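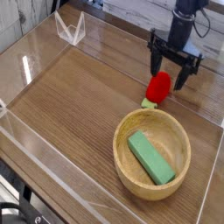

Gidden wrote back that the gripper node was doing what the config told it to do, and asked for the planner log before anyone touched the grasp thresholds.

Ticket: Gripper close command times out on soft objects
Project: Tultudix pick-and-place
Component: grasp controller
Opened: Nov 22, 2024
Status: fix in test

Problem
With the soft red toy as target and the wooden bowl as the place location, the planner reaches the grasp pose and sends close. The controller then returns GRASP_TIMEOUT after 2000 ms. The same build handles the green block with no error.

What we checked
Restarted the controller and the planner. No change.
Swapped the June calibration file back in. No change — the pose error was well inside tolerance with both files.
Sent Gidden the planner log. The close command goes out once and is acknowledged, so it isn't a dropped message.
Plotted finger position against motor current. On a hard object the current steps up at contact. On the soft one it climbs slowly and never crosses the contact threshold, while the fingers keep creeping by tiny amounts. The controller waits for either a current step or a full stop, and gets neither. 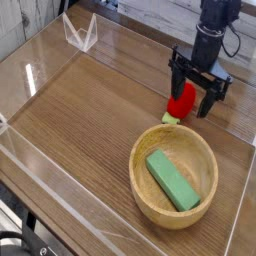

2 min read

Cause
The stall check resets its timer on any finger movement, however small. A soft object keeps giving a little, so the timer never runs out.

Change
Added a dead band to the stall check. Movement under 6 encoder ticks no longer resets the timer. Stall window set to 300 ms. Contact threshold left alone, as Gidden asked.

Also found: the retry handler was resending the old pose without asking perception for a new one. Whitcombe has that as a separate ticket — please don't fix it on this branch.

Still open
Need roughly 50 cycles with the new build before merge, soft and hard targets mixed. Grerkberg is on the older firmware and reports position at a lower rate, so the dead band may need its own value there. Logs go in the ticket folder, one file per run, with the build hash in the name.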